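Monday, varnish bench

Second coat of Lema satin went on the test strips at 9. Batch weighed out at 288 g, thinner added as per the tin. Strip 4 still has a drag mark from the old brush.

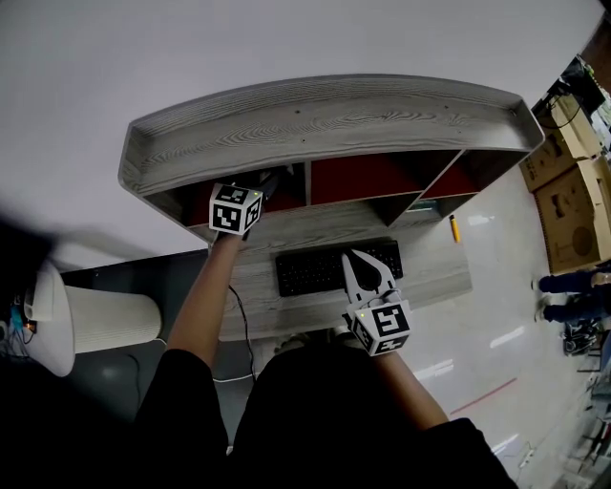
Afiq Gunawan wants the Prerkby oil tried as well. I've cut three more strips for it, 207 mm each, and sanded them to the same grit as the rest.
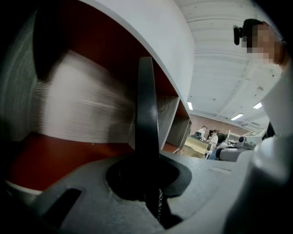
The extractor filter is due a change and we're out of spares. Ordered two from Cideo, part no. 586. 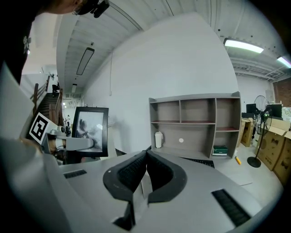
Strips 1 to 3 were still tacky at 4 pm. Left them on the rack with the window shut. Scratch test tomorrow if they've hardened, otherwise leave another day.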